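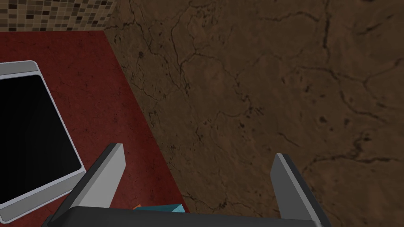 A reply under the last thread says the night test on a water meter is useless, as any leak worth fixing will show up on the bill anyway. I disagree, so this thread is the long version. Household supply, single dwelling, mechanical meter.

The bill is a poor instrument. Trirkham Water reads quarterly in our area and estimates whenever the reader can't get to the box. A leak that starts the day after a reading has a full quarter to run before it is measured, longer if the next figure is an estimate.

The bill also averages. Garden use in November hides a slow toilet completely. You see one total and have no way of splitting it.

The night test removes use from the sum. Read the meter last thing, use no water, read it again first thing. Whatever passed through went to a leak or to something automatic.

Automatic things to shut off first: irrigation controller, ice maker, evaporative cooler, softener regeneration, pool top-up valve. The softener is the one people forget. It regenerates at night by design.

Write down every digit, black and red. On the Ullska meter most of Rerkedau has, the black digits are kilolitres and the red ones are litres. Mine said 3236 in black when I started. That number on its own tells you nothing. The red ones do the work.

My run: first reading at 11 pm, second at 6 am. Seven hours, no taps, no flushes. The meter moved 11 litres.

That is over a litre and a half an hour. Left alone for a year it comes to more than 13 kilolitres. On the bill it would have looked like a slightly dry summer.

Next step is to split the system. Close the stop tap where the supply enters the house and repeat. If the meter still moves, the loss is between the meter and the tap, which in most yards means buried pipe. If it stops, the loss is indoors.

Check that your stop tap really closes. Old jumper valves often pass a little. Open a kitchen tap with the stop tap shut, let the line drain down, and see if a dribble continues. If it does, the split test can't be trusted until the washer is replaced.
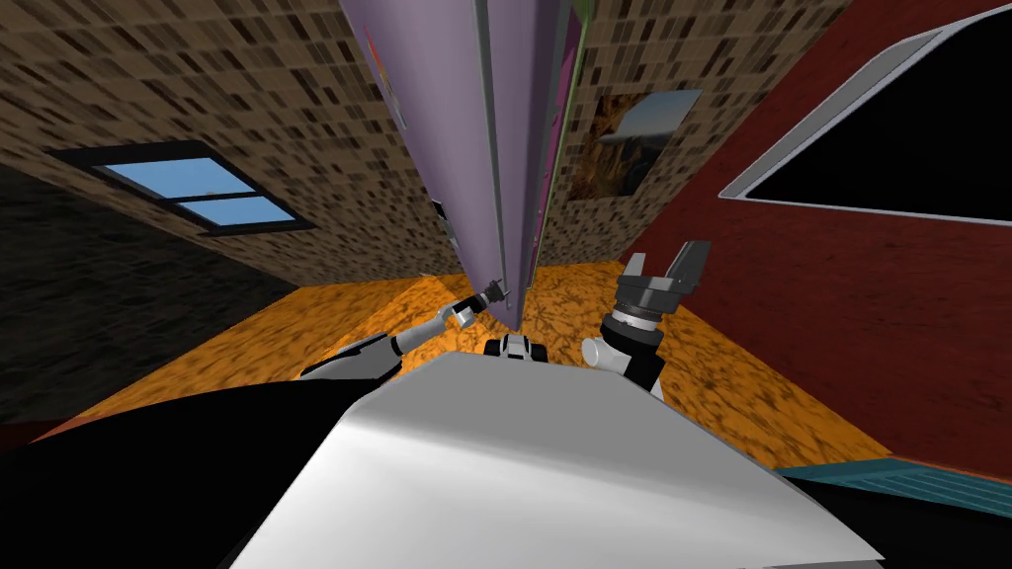 Simulated room, tilted view. Tall lavender object in the middle.

Mine stopped with the tap shut, so indoors. Then isolate by fixture. Each toilet should have its own small valve at the wall. Close one, wait, read, open, move to the next. Slow, but you only need the red digits.

Food dye in the cistern is quicker for toilets. A few drops, no flush, look in the bowl after half an hour. Colour in the bowl means the outlet seal is passing. It won't catch a fill valve that is running over into the overflow tube, so lift the lid and check the level too.

It was the fill valve in the back bathroom. Water level sitting right at the lip of the overflow. No sound, no ripple in the bowl that I could see. The float arm needed a turn and a half on the adjuster, and the valve got a new diaphragm while the lid was off.

Repeat reading the next night: no movement on any digit.

On the little spinning star or triangle some meters have on the face: useful for a quick look, less so for very low flow. Every mechanical meter has a starting flow below which it may not turn at all. A clean night test means "no leak this meter can register". A weeping joint can sit under that.

On clip-on sensors: I tried an Antwi logger for a while. It reads pulses from the meter and plots them. Good for seeing when water moves, and it found the softener cycle straight away - but it only counts what the meter counts. Same blind spot, nicer graph.

Hot side leaks deserve a separate look. A relief valve on a storage heater will discharge a small amount during heating and that is normal. If the drain line is still dripping hours after the last reheat, get it looked at. You are paying for that water twice.

If the loss is on the buried section, ask the utility about its leak allowance before you dig. Many want dated readings from before and after the repair, plus the plumber's invoice. A photo of the meter face covers the readings.

My interval is one test per season, plus one after any plumbing work. Results go in a notebook in the meter cupboard. Last entry 30th January, no movement.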